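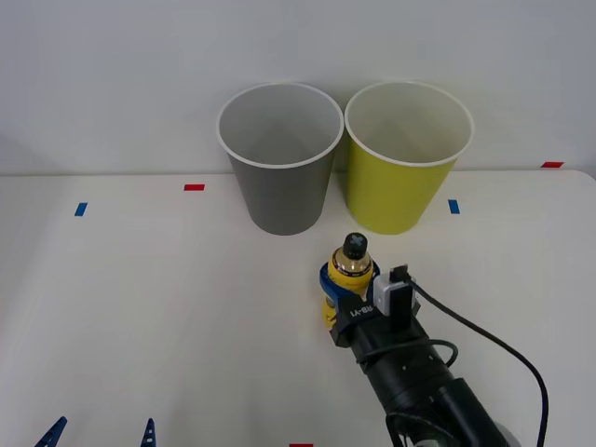

Rurnico Table Help, two-arm version: reviewed after a month of small chores

I look after the shared kitchen and the packing bench at a small business in Beaulieu, and in February we had the Rurnico Table Help package on trial. Rurnico doesn't build robots. It sells the software, the training and the setup, and puts it all on a two-armed machine bought in from elsewhere. What I am reviewing is the package, and mainly whether it can do a chore that a person would otherwise do.

The short answer is that it can do some, slowly, on a table that has been got ready for it.

Setting up

Willy Vanhove from Rurnico came over from Grutton and spent 2 days with us. Most of that time went on the table. The software likes a plain surface and a plain wall behind it, and it needs to know where things may be put down. Ours was marked out with short bits of coloured tape, red and blue. If you wipe the table hard the tape lifts, and you have to stick it back in the same place. I would have liked something more lasting for the money.

The chores are taught by guiding the arms through them. For the drinks chore, which is picking up a small bottle and bringing it to paper cups, Willy asked for 200 goes. That took the best part of two afternoons and my shoulders knew about it. The rest is done on Rurnico's side and the finished chore comes back the next morning.

What it did well

Picking up a bottle is fine. I had expected crushed plastic and got none. The grip is firm, the bottle stays upright while it is moved, and the arm comes in over the table at a sensible height. The small camera on the wrist helps a lot with the last bit of the reach. When I moved a bottle a hand's width to one side the arm went and found it.

Paper cups are harder, as they weigh nothing and a light touch sends them over. With two cups standing close together it coped better than I thought it would, provided they were upright and empty. It treats a grey cup and a yellow one the same, and we never had to teach it colours separately.

It also sorted small cartons at the packing bench, left pile and right pile, and this was the most useful job we gave it. The log for the month shows 641 finished chores of all kinds, and most of those were cartons.

What it did badly

Caps. It can't be trusted to open a bottle. One arm holds and the other turns, and on a new cap it tends to slip and try again until it gives up. We ended up loosening caps by hand first, and at that point you may as well pour the drink.

Mess stops it as well. Leave a spoon, a jacket sleeve or a bit of wrapping on the table and it will often pause and ask for help. I'd sooner it paused than guessed, but it means you have to tidy up before the machine can start.

Then there is the speed. Setting out cups takes me a few seconds. The arms take over a minute, and the cable on the arm needs watching so that it doesn't drag through light things on the table.

Cost

The trial was 3,000 euros, with setup and two taught chores. Extra chores are charged one by one. We also had a quote from Pornard, which was cheaper but covered carton sorting only, and for a plain packing bench I would look at that one first.

Would I keep it?

For the kitchen, no. A person with a tray is quicker and can open a bottle. For the packing bench, perhaps – it will go on sorting through the lunch hour without complaint, and the mistakes it makes are easy to put right. Rurnico says better cap handling is coming in the next update, and we have asked for another week with it then.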